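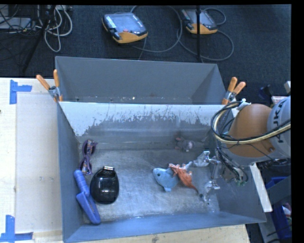 larnwood-openday-bins

Version 2. Maintainer: Laiba Abbasi. Demo operator: Yến Đoàn.

Summary
Recordings from the Larnwood lab open day in October. Visitors watched a KUKA arm pick mixed toys and household items from one metal bin and place them in a second bin behind it. Runs were started by the operator on request.

Contents
30 runs, one folder per run. Each folder holds fixed-camera video, joint states and a gripper log. Of these, 19 runs were started in the morning session and the rest after lunch.

Objects
Soft, rigid and shiny items are mixed on purpose. The set includes plush animals, sunglasses and a blue plastic trowel. Item order was not controlled.

Known issues
Gripper log timestamps lag the video in the afternoon runs. Apply the offset in sync.txt before aligning.
Bin walls are reflective. Depth was not recorded.
Audio was removed from all files.

Labels
Marked by hand by Yến Đoàn: grasp start, release, operator stop. Runs with an operator stop are kept.

Loading
Use the Marik reader, option --openday. Older readers skip the gripper log without a warning.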